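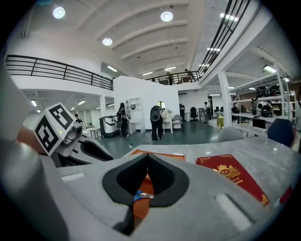
Gatent, which looks after the computer networks of small businesses, will start offering password cleanup to all of its customers in January. The service, called Ranik, finds old logins, closes the ones that should have been closed years ago and moves the rest into a shared vault. Everything that stays gets a second sign-in step. Staff will know a login is properly locked down by a small yellow-green light next to its name, about as much drama as a security product should have.

The company tested Ranik at Pirden, a flooring supplier with 131 employees and, as the first scan found, 1,035 active accounts. Of those, 400 belonged to people who had left. Another 17 shared the same password, which was the name of the company followed by an exclamation point.

"They felt the exclamation point was doing a lot of work," said Mariama Amissah, who runs the security desk at Gatent. "We had a long talk. Everyone is still friends."

Ranik works with the email and accounting programs most offices already have. Setup is done remotely, outside business hours, and Gatent's help desk will walk each employee through the first sign-in – twice, if it comes to that. Sticky notes on monitors remain the customer's responsibility.

Existing customers can add Ranik to their current plan through their account manager. New customers can ask for a free scan at Gatent's Bonsu office, which opens at 8 a.m. and has coffee by 8:30.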